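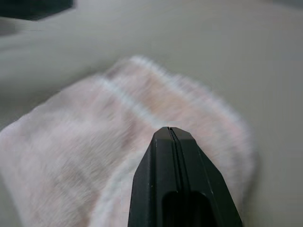
How to run a cloth-folding demo at an open day

Trekcombe opens its workshop to visitors twice a year, in May and again in the fall. This page covers the folding table, which is the demo most people stop at. It was written by Keyvan Talebi and last changed on 30 October 2023.

What you need

One arm with the two-finger gripper
A clear tabletop in a plain color
Small plush cloths, the size of a washcloth
A spare pair of fingertips
The printed sign with the arm's reach marked on it
Tape for the visitor line

Use cloths with a thick pile. Thin cotton slides when the fingers close, and visitors end up watching the arm pick at air. Pale colors are fine as long as they don't match the table. We bought a stack of 20 and rotate them through the day.

Before the doors open

1. Wipe the table and the fingertips. Lint builds up in the gap between the fingers.

2. Power up the arm and let it run its homing routine with nothing in reach.

3. Open and close the gripper 4 times from the pendant. Both fingers should meet evenly along the full length. If one side touches first, swap the tips.

4. Load the Nemer folding program and set the speed to the open day setting. Don't use the normal shop speed with visitors present, even if the line is long.

5. Tape the visitor line on the floor outside the reach shown on the sign. Check it with the arm fully extended.

6. Do one complete fold and watch it from where the visitors will stand.

Running the demo

Lay a cloth down in a loose heap. Don't square it up first. People want to see the arm deal with a mess, and the program expects one.

Start the cycle and let the first approach happen without talking over it. The part to point out is the contact. The closed tip comes down and presses into the cloth at a fold or along a hem, where there is an edge to work with. Visitors often expect the arm to grab right away, so tell them that finding the edge is the slow part of the job.

If the arm misses, let it try again. It will make a second attempt without help. After a second miss, press pause, put the cloth down fresh and restart. Don't reach in while the arm is moving.

A full fold takes almost 3 minutes at the open day speed. Stop for questions after each one. Arash Hosseinzadeh usually takes the questions while the second operator resets the table, and that split works well.

Questions that come up

Can it fold a shirt? Not with this program. The Jedach team is working on sleeves, and their table is by the back door.

What does a set of fingertips cost? Send them to the Yazdani desk, where the price list is kept.

Can my kid press the button? Yes, the start button only, with an operator holding the stop.

Closing up

Park the arm, shut off power at the cabinet and shake out the cloths before they go back in the bin. Write any missed picks in the log with the time and which cloth was used. Pull up the floor tape the same evening or it leaves glue.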